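Foststead Automation Working Group
Minutes of review meeting, Thursday, March 31, 2022

Present: Harriet Crenshaw (chair), Eilif Løken, Bernadette Montoya, Arlo Escobedo
Apologies: Kavinda Hettiarachchi

1. Previous minutes
The February minutes were accepted with one correction: the cell supplier is Jellar, with two l's.

2. Demonstration at Butach
Løken reported on the visit. Butach showed the simulated handling cell for soft bakery items. The arm is run in simulation from the wrist view before any program is loaded on the physical cell. Approach speed was limited throughout, and visitors could ask for a run to be stopped and repeated.
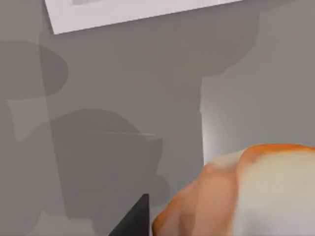
Montoya asked how lighting was set in the simulator. Løken said there is one fixed overhead light at present and that the arm shades a large part of the work surface when it is low. Butach intends to vary the light position between runs. Escobedo asked that this be done before grasp results are compared with those from the physical cell.

Butach gave the result as 700 completed grasps in 1000 simulated runs. The chair noted that no breakdown by failure type had been supplied. Agreed that the figure should not be circulated until it is.

3. Open day
The Gallagher room is booked. The demonstration will be repeated in 4 sessions, with 2 staff at each. Escobedo to confirm whether the display can be read from the back row.

4. Actions
Løken: obtain failure breakdown from Butach.
Escobedo: display check, session list.
Hettiarachchi: review grip force limits for soft items.

5. Other business
None. Meeting closed.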